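Sorting a play kitchen set before storage

Play kitchen pieces go back into the box faster if they are laid out on a flat, pale surface first. Small parts show up well against white. Allow 54 minutes for a full set, less for a partial one.

1. Clear the table

Wipe the surface and let it dry. Empty the box completely, including the corners.

2. Lay everything out

Spread the pieces in a single layer. Keep the large items – plate, colander, pot – apart from one another so that nothing small is hidden underneath. Bottles can lie on their sides.

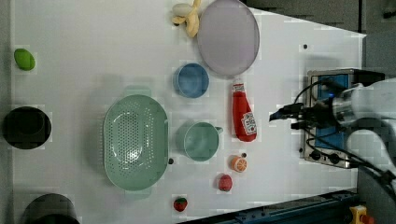
3. Group by shape

Put hollow pieces together: bowl, cup, colander, pot. Toy fruit forms a second group. The ketchup bottle goes with the fruit, as it is of similar bulk.

4. Nest and pack

Place the largest hollow piece at the bottom of the box and try the bowl and cup inside it. Do not force a fit. Slide the plate down one side, on edge. Fill the gaps with fruit, with the banana bunch last, as its shape catches on other pieces.

5. Label the box

Write the contents on the short end. At Flellthorpe we use a shelf code as well, e.g. 1314, with the month of the last check (August).

Lucimara Dantas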